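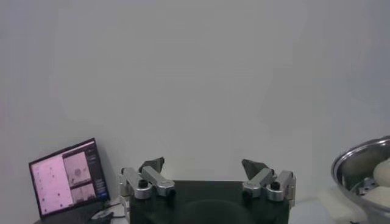
I went to the Bunville town council meeting last night and stayed for the whole thing, all the way through the second reading of the parking ordinance, and I came home so wound up that I ate cereal standing at the sink. If you haven't been to the new meeting room, the walls are a plain pale gray like the one up top, with not a thing hanging on them, and after two hours you start to feel like you're sitting inside an envelope. Anyway! The thing everybody came for was the ward map, and the ward map was item 19. Of course it was.

Quick catch-up for those of you who moved here after last August. The council wants to go from five wards to four, and the draft map splits Kakwood right down Briem Street. One side of the street votes with downtown and the other side votes with the farms out past the reservoir. I live on the downtown side. My friend Zuzana Hudec lives directly across from me, close enough that we can wave with our coffee, and next year we'd have different council members and different polling places.

Bonifacio Barrios presented the map (he's the one on the council who does the slides) and he was perfectly nice about it. He said the lines had to move to keep the populations even and that Briem was the "natural boundary." Natural to who? It's a two-lane street with a speed bump. The river is right there if you want a boundary, and using it would shift 391 people, which he had on his own slide.

Then came public comment, three minutes each, and this is the part I keep telling people to come see in person.
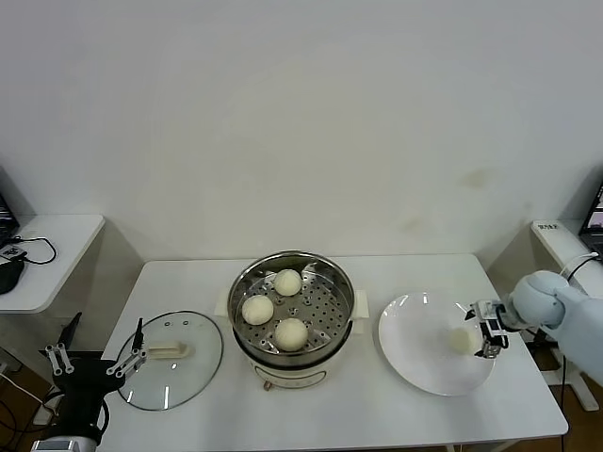
Rosario Pellegrini went first and she was terrific. She's run for council twice and lost twice and I've voted for her both times. She asked why the petition against the map, which has 300 signatures on it, wasn't in the packet. The clerk said it had been received. Rosario said yes, she knew it had been received, she was the one who handed it over, and why wasn't it in the packet? Long pause. Kilian Wallner, who was chairing, said they would "look into the process." I wrote that down with the time next to it.

I talked too. I was shaky and I lost my place and I think I said "gerrymander" in a way that made it sound like a dessert, but I got my point in, that a neighborhood with one school and one bus line ought to have one person to yell at. A few people clapped and we got told not to clap.

The vote got pushed to the next meeting. Assunta Pagano made the motion and I was surprised, I had her down as a sure yes on the map. Maybe she really does want more time with it, or maybe she's counting heads. Zuzana thinks the second one. I'm trying to be generous this week.

So if you live anywhere in Kakwood, please email your council member before then and put "ward map" in the subject line. Say which street you're on. And if you want to carpool, a bunch of us are meeting at the Samum for a sandwich first, and I've got room for 3 in my car if somebody doesn't mind the middle seat.

I still need to write up the parking ordinance. It passed, with the loading zone language taken out, and I have opinions about that too.

Last updated: 19 Jun 2026

Bunville > Town Council > Ward Map

Contact | Copyright, all posts by the author | Back to top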